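4.2 Bed making and the floor beside the bed

Of the chores on our list, bed making was the one every visitor assumed would be easy. The duvet is large, white and in no hurry, and a person can straighten one while thinking about breakfast. We split the chore into 3 subtasks: clear the floor beside the bed, lift the hem, and pull the cover square. Figure 6 shows (a) the wrist view with the two fingers closed over the floor, and (b) the wider view of the bed and arm.

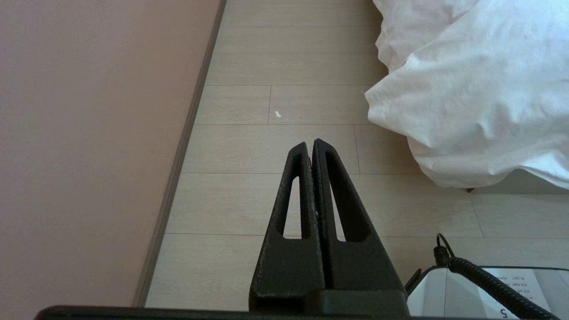 Estrella Bautista objected to the subtask list when she read a draft. Clearing the floor, she wrote, is a separate chore that happens to share a room with the bed, and a paper that scores the two together will end up praising a machine for housekeeping it did not do. She would also like to know who makes a bed in 3 steps, having always used one and a kick.

We kept the list but now report the scores separately. The Halonen controller was given 700 training episodes on bedding and the Flarnlow baseline 2000, an advantage it spent mostly on becoming confident. A trial ended when the cover lay within tolerance or when the operator lost patience, the second criterion being the more frequently invoked. Halonen completed 69 percent of hem lifts. Neither system did well at pulling the cover square, where a tug at one corner tends to undo the work at another. Human beds have the same problem, but humans are allowed to walk to the other side.
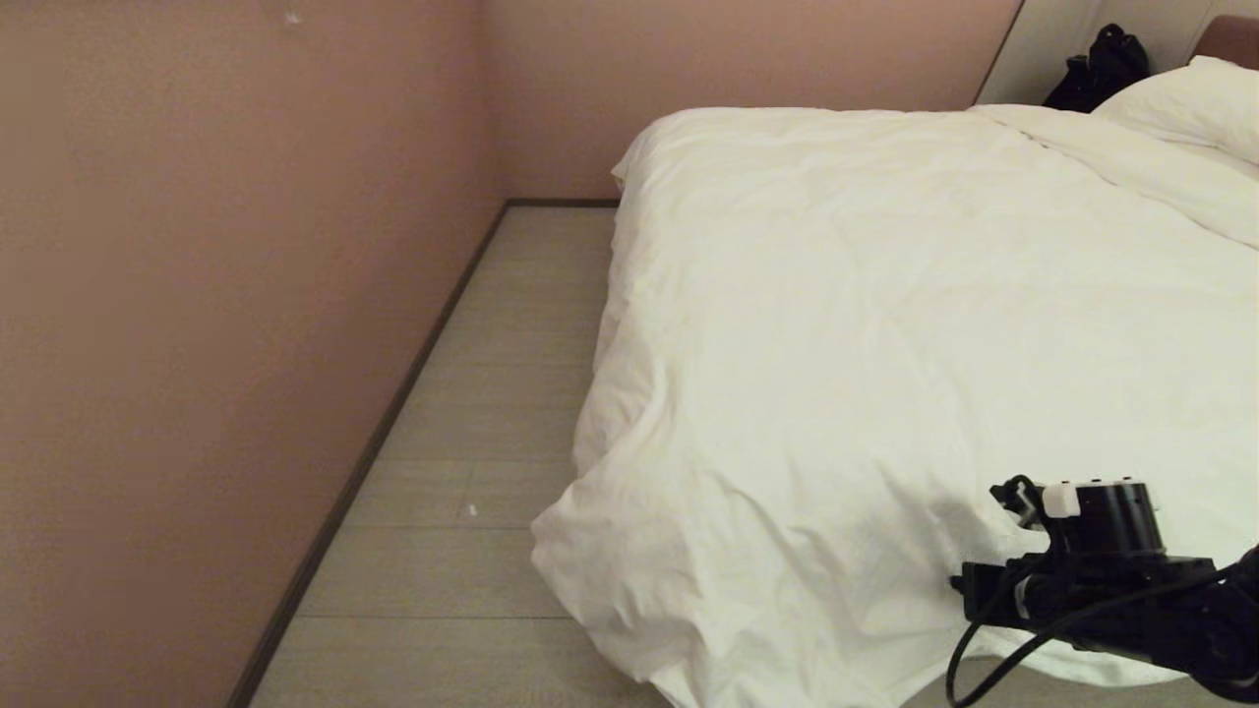

Access was the second difficulty. With one side of the bed close to a wall, the planner had to choose between reaching across the mattress and working from the foot, and it changed its mind often. Restricting it to a single approach made the trials shorter and the results no neater. We left the restriction in place for the Vorthorpe trials in Section 4.3, where the bedding is replaced by towels and the standards are lower.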